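Kokwood Kitchen Puts Off Buying Its Robot Arm, Starts With a Lease Instead

By Frøydis Myklebust

I went over to the Kokwood shared kitchen on Friday expecting a vote on whether to buy a robot arm, and I came home with a page of notes about electrical outlets. So that's the kind of evening it was! But there is news in it. The kitchen is not buying an arm this year. It's going to lease one, a single arm from Giveck, at 531 dollars a month, and the decision on buying gets pushed back to December.

If you haven't been following this, Kokwood rents cooking space by the shift to small food businesses, the soup people and the sauce people and the woman with the dumplings (please go buy the dumplings). Bülent Eren manages the place and has been talking since last winter about getting help with the dull parts of stove work, mostly moving vegetables in and out of pans during long prep shifts. He put together the equipment plan that members were handed at the door, and he was the one at the front of the room with the laptop.

The plan had 2 options in it. One was to buy an arm outright, with a 40 percent deposit due when the order goes in. The other was the lease. Bülent had started out in favor of buying, and he said so right away. What changed his mind was the shopping list that came after the arm. A gripper that can be washed down is priced separately. So is the stand. So is the wiring, and the kitchen's insurance people want a written safety assessment before anything with a motor in it goes near an open flame. He'd been treating those as extras and had them on the second page, in smaller type, and somebody asked him (nicely!) to read the second page out loud. He did. It took a while.

The part I liked best was the simulation work, which has been going on through the spring with Kitis, a small outfit that builds virtual kitchens for exactly this kind of planning. Kitis set up a kitchen on the computer with a six-burner gas range and a robot arm working at the front of it, and they've been running vegetable jobs over and over in there. Broccoli is the big one. Bülent picked it for the trials on the grounds that everybody who rents the place cooks it sooner or later, and that it's a pain to hold. Too tight and it crumbles, too loose and it's on the floor.

He was careful to say that the on-screen kitchen isn't a copy of Kokwood's. Our range is older and the counters are steel. What he wanted from it was a sense of reach and clearance before anyone signed anything, such as how far an arm has to lean in over the grates and how much room it needs between itself and the front of the stove while it does that.

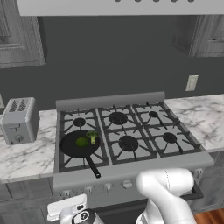

What does the 531 dollars a month cover? It covers the arm, its controller, the basic gripper, and service visits during business hours, and it leaves out the stand, the wiring, and the safety assessment, which the kitchen pays for on its own.

I'll admit I had to have that read back to me before I got it down right, and I wasn't the only one writing. The lease can be ended with a month's notice after the trial period. If the kitchen decides to buy, part of what it has paid comes off the price, though how large a part is still being worked out with Giveck, and Bülent wouldn't guess at a number in front of me. Fair enough. I'd have printed it.

There was a second supplier in the running, Hájek, and a few people in the room clearly preferred them. The Hájek quote was for purchase only. It came with a longer arm and a better stand, and Firdevs Coşkun made a pretty good case that a longer arm might save money later, as it could cover the back burners and the prep table from one spot and you'd never need to bolt anything down twice. She'd done her homework – she had a floor plan with pencil arcs all over it. Her point about the prep table got a lot of nodding, and it's been added to the list of things to be checked during the lease.

Where the argument got lively was over the stove itself. The question on the floor was whether the kitchen ought to replace the old range first and then plan an arm around the new one. It sounds backward at first, spending on a stove in order to save on a robot, but I came around to seeing why people were raising it. If you mount an arm to suit one range and then swap the range a year later, you may be paying for the mounting all over again. Nobody had a quote for a new range on hand, so it didn't go anywhere, but Bülent wrote it on the board and underlined it.

He also talked about cameras, which I hadn't thought of as a budget item at all. The arm doesn't do much good if it can't see what it's picking up, and a view from across the room doesn't tell you much about the last few inches. Kitis had been looking at the job from close in, near the gripper, and Bülent wants to know whether the gripper gets in the way of its own view when it's down by the grates. If it does, there may be a second camera to pay for. That's a line on the budget with a question mark in it for now, and a mount to go with it, and a cover that can take the steam and grease. 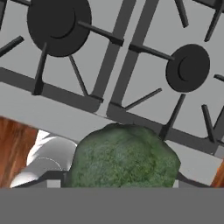
Soudabeh Alipour told me afterward that she'd rather see the money for a second camera set aside now, while the lease is cheap, than have the kitchen come back to members asking for it in the fall. She also wants the cleaning time priced. Her view was that any machine over a stove is going to need wiping down at the end of every shift, and that somebody is going to be on the clock while they do it, and that this cost shows up nowhere in either option.

I went and asked Bülent about that while he was winding up his cables. He said she was right, and that he'd put it in the next version. He also said the simulated kitchen had spoiled him a little, as the virtual stove never needs scrubbing.

So what happens next? The lease paperwork goes to Giveck this coming week. Once it's signed, delivery is 4 weeks out, and the kitchen has to have the outlet moved by then. This is the outlet that ate up the middle of the evening. The one nearest the range is on the same circuit as the big mixer, and the sauce people run that mixer pretty much all morning. Songül Ağca, who has the early shift and therefore has opinions about the mixer, asked for the electrical work to be done on an evening, and she got that in writing before she sat down.

The arm won't be cooking for anybody right away. For the first stretch it'll be working with the burners off, moving vegetables between a tray and a cold pan, and only on the shifts where the renter has agreed to have it there. No renter is being charged extra for it during the lease. Whether that stays true if the kitchen buys is one of those subjects that made everyone in the room look at their shoes, and the plan has a blank space where the hourly rate would go. I'd keep an eye on that blank space if I rented there.

Meanwhile Kitis keeps going on the simulation side. The kitchen has already paid for that work out of this year's planning money, and Bülent wants them to try a layout closer to the real Kokwood one, with our counter heights and the pot rack that I personally have hit my head on. If the arm can't swing under the pot rack, then the rack moves or the arm does, and each of those has a price too. He figures it's a lot cheaper to bump into the rack on a screen.

Things I heard in the parking lot, for what they're worth: some folks think a leased arm is just a bought arm in slow motion, and that December is a formality. Others think the whole thing will quietly go back in its crate. I don't have a side yet. I did notice that Firdevs was showing her pencil arcs to the Giveck people's biggest fan by the bike rack, and that the two of them were still at it when I left – so I wouldn't count Hájek out.

Copies of the plan, both pages, are in the binder by the kitchen's front desk. Members who want to get a question on the list for the next meeting can leave a note in the same binder or catch Bülent between shifts. He asks that you not do it while the mixer's running, as he can't hear you.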